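El brazo izquierdo que no quería soltar

Llevo desde enero enseñando a doblar camisetas a un robot de dos brazos, una ocupación que mi madre resume diciendo que trabajo "en informática". El robot dobla más o menos como yo a los 19 años: con buena voluntad y las mangas por donde caigan. Hasta ahí, todo normal. Lo de esta semana fue otra cosa.

La pinza izquierda dejó de abrirse. A ratos, claro, porque los fallos que se repiten siempre igual son para gente con suerte. Cogía el bajo de la camiseta, lo levantaba, lo llevaba a su sitio y ahí se quedaba, agarrada a la tela como quien no quiere despedirse en la estación. El brazo derecho, que no sabe nada de su compañero, seguía con lo suyo y tiraba del cuello. Una costura no tiene mucho que opinar entre dos motores.

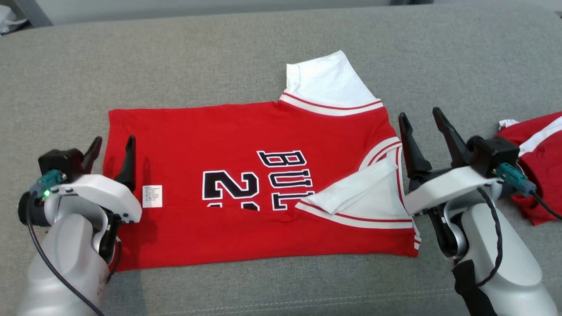

Mi primera teoría fue el programa. La segunda, también el programa, pero otra parte. Nermina Softić, que tiene más paciencia que yo y lee los registros enteros, encontró lo raro: la orden de abrir salía siempre, y 2 segundos después la pinza contestaba que ya estaba abierta. Mentira podrida. Con los dedos cerrados y media camiseta dentro.

Desmontamos el brazo con la corriente cortada (esto es importante, vuelvo luego) y vimos que el sensor de posición de los dedos tenía el conector flojo. Con el brazo estirado hacía contacto; con la muñeca girada, según le daba. Cuando perdía la señal, el controlador se quedaba con el último valor bueno y lo repetía tan tranquilo. Yo he tenido jefes así.

Ahora lo de la corriente. El día anterior, en uno de los atascos, metí la mano para liberar la tela. El robot estaba en pausa, y pausa no es apagado, como pone en el cartel que escribí yo mismo. La pinza recuperó la señal, decidió que tenía trabajo pendiente y me pilló el pulgar. No hubo sangre. Hubo un moratón y una charla de 30 minutos de Martti Ojala, que dolió bastante más.

Cambios: conector nuevo con brida, parada total si el sensor repite el mismo valor durante un movimiento, y seta de emergencia pulsada antes de acercar un dedo. El cartel sigue donde estaba - lo hemos puesto en letra más grande.

Falta saber por qué se aflojó. Fares Matar sospecha de la vibración; yo, de mí mismo, que monté ese conector.

Contacto | © Cuaderno de taller | Volver arriba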